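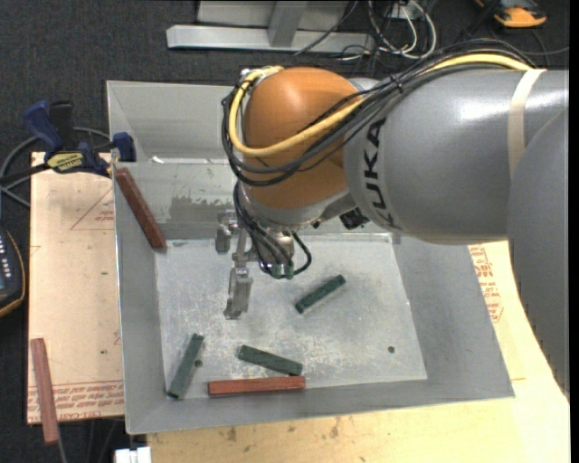

Bin picking gets judged on grasp success, and I think that hides the real fault. At Butwood we logged 700 attempts in March. Of the 45 failures, most had a usable grasp pose. The planner rejected it because the collision model treated the bin walls as vertical and padded them — a default left over from setup.

Fit the walls from the point cloud, then retune perception. Muireann Brennan disagrees and wants a better detector first. I would ask her to read the planner log.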